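Basket weaving

Basket weaving is the craft of making containers and other objects by interlacing strips or rods of plant material. It is practiced in nearly every part of the world and uses whatever flexible material grows nearby, such as willow, rattan, bamboo, palm leaf, rush, straw and grass. A person who makes baskets is called a basket maker or basket weaver.

Types

Baskets are usually sorted by how they are built. Coiled baskets are made from a bundle of grass or straw that is wound in a spiral and stitched to itself. Plaited baskets use flat strips that cross over and under one another at right angles. Twined baskets have two or more flexible weavers that twist around each upright. Wicker baskets have stiff uprights, called stakes, with a thinner and more flexible weaver passed in front of one and behind the next.

The word "wicker" refers to the method and the finished product, and does not name a plant. Willow and rattan are the most common wicker materials. Paper cord and plastic strand are also used, mainly in furniture.

Preparing the material

Willow for baskets is cut in winter, after the leaves have dropped, and sorted by length. Rods dried with the bark on are known as brown willow. If the bark is stripped in spring when the sap is rising, the rod is white. Boiling the rods before stripping lets the tannin in the bark stain the wood, giving a tan or reddish shade called buff.

Dried rods must be soaked before use. Stripped willow may need only an hour or two, while brown willow can take several days. Soaked rods are then wrapped in a damp cloth until they bend without cracking. 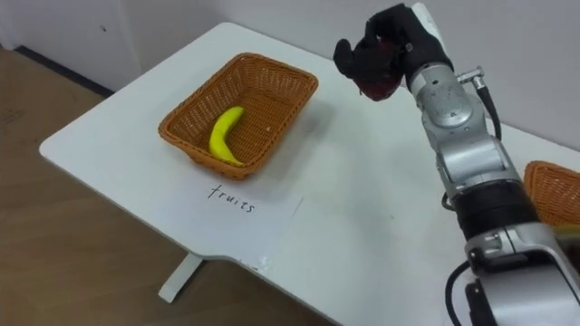
Construction

A round or oval basket begins with a base of short crossed sticks. The weaver is worked around them until the base is wide enough, and the side stakes are pushed in beside the base sticks and bent upward. Rectangular bases are often made in a screw block, a wooden clamp that holds the sticks upright and parallel. Several rows of a strong weave called waling are usually worked at the bottom of the sides to set the stakes in position.

The sides are filled with plain weave, known as randing, or with a pattern weave. At the top, the ends of the stakes are bent down and woven into one another to form the border. Handles and lids are added last.

Care

Baskets kept in very dry rooms can become brittle, and those kept in damp places may grow mold. Dust is removed with a soft brush. Natural willow can be wiped with a damp cloth and left to dry away from direct heat.

See also

Caning
Rushwork
Straw plaiting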